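Stamberg apartment, bedroom and laundry corner

Gallery 30 covers the furnished sample apartment at Stamberg, fitted out by Purnuritz. The bed is 2000 mm long and sits on a closed base. Bed linen is from the Ortner plain range, article 471, in gray. The washer and dryer stand in the same apartment – stacked to save floor area.
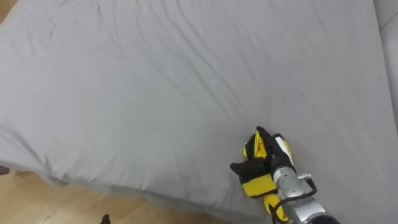 Light gray fitted sheet, pulled over the rounded mattress edge. Light wooden floor alongside.
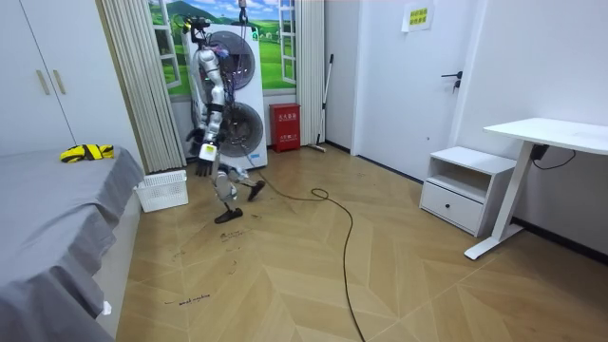 White washer-dryer stack in front of the window mural. Herringbone floor, cream curtains on both sides, laundry basket at the foot of the left one. 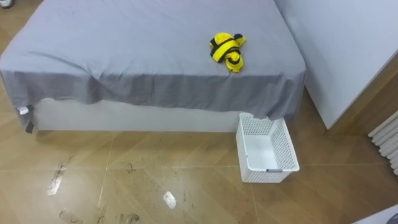
Pale gray sheet over the white bed base, with a yellow garment on top and a white plastic basket on the floor in front.

Sheets in article 471 are cotton, 200 threads per square inch, and are supplied without a pillowcase. Wash warm with similar colors and tumble dry on low. Shrinkage is greatest in the first wash, so order the deep size for any mattress with a topper. The mural is printed on Mestitz wall film and can be wiped with a damp cloth. Floor samples are available at the front desk until the end of September.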